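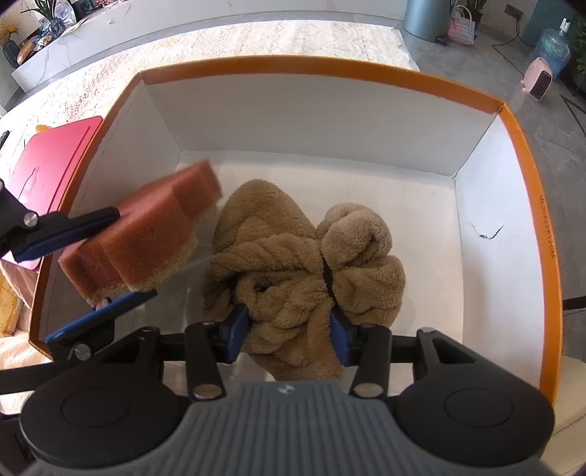
Offene Werkstatt Undow
Protokoll des Bautreffens der Greifergruppe vom 14. März 2022

Beginn mit leichter Verspätung, weil das Teewasser noch nicht so weit war. Die Runde war diesmal erfreulich groß, und wir haben uns gefreut, dass auch zwei Neue dabei waren, die sich gleich mit an den Tisch gesetzt und mitgeschraubt haben. Herzlich willkommen noch einmal auf diesem Wege!

1. Protokoll vom letzten Mal
Wurde ohne Änderungen angenommen. Der Nachtrag zur Schraubenliste liegt im Ordner.

2. Stand der Handgreifer
Beide Greifer sind zusammengebaut und lassen sich gut führen. Auf den Fingern sitzen jetzt die dunkelblauen Polster, und wir waren uns ziemlich einig, dass sie griffiger sind als die glatten vom Winter. Über die gerippte Mittelschale gingen die Meinungen auseinander: Die einen finden sie schön und angenehm in der Hand, die anderen ärgern sich über die lange Druckzeit. Sie bleibt vorerst so, wie sie ist. Wer eine flachere Variante zeichnen mag, ist herzlich eingeladen, sie zum nächsten Treffen mitzubringen.

3. Übungen mit dem Karton
Als Übungsplatz dient weiter der flache Karton mit dem orangefarbenen Rand. Im Karton liegt das braune Plüschtuch, dazu kommt der rotbraune Schwamm mit der hellen, rauen Seite. Der Schwamm wird mit dem linken Greifer schräg zwischen zwei Fingern gehalten, der andere Greifer ist fürs Tuch zuständig. Das Tuch ist, wie schon im Februar besprochen, der schwierigere Kandidat von beiden, weil es sich jedes Mal anders zusammenlegt und man vorher nie so recht weiß, welche Falte man zu fassen bekommt. Vorschlag aus der Runde: immer von oben an der höchsten Stelle ansetzen und die Finger erst kurz vor dem Stoff schließen. Dagegen wurde eingewandt, dass man die Ränder dann nie übt. Wir probieren bis Mai beides und schreiben mit. Ziel sind 200 Durchgänge, davon 90 mit dem Tuch.
Der Karton hat an der rechten Innenwand einen kleinen Riss. Der wird von außen mit Klebeband hinterlegt, innen soll die Fläche weiß und glatt bleiben.

4. Steuerung
Das Programm Macaraeg läuft in der neuen Fassung auf beiden Werkstattrechnern. Beim Einlesen der Fingerstellung gab es am linken Greifer noch Aussetzer, vermutlich ein Wackelkontakt am Stecker. Wird nachgelötet - bitte bis dahin nicht am Kabel ziehen, auch nicht vorsichtig.

5. Material und Kasse
Bei Kudico sind Lager und Silberschrauben nachbestellt, zusammen 58 Euro. Der Kassenstand beträgt danach 1.673 Euro. Das Angebot von Stilance über fertige Fingerpolster wurde ausführlich und mit viel Für und Wider besprochen und am Ende freundlich abgelehnt, wir gießen weiter selbst.

6. Verschiedenes
Die gute Zange mit den roten Griffen fehlt seit dem letzten Mal. Bitte schaut alle daheim in euren Taschen nach. Für den Kuchen wurde herzlich gedankt, das Rezept hängt am schwarzen Brett.

Offen bis zum nächsten Treffen:
Stecker links nachlöten
Riss im Karton hinterlegen
Strichliste für die Durchgänge auslegen
Zange suchen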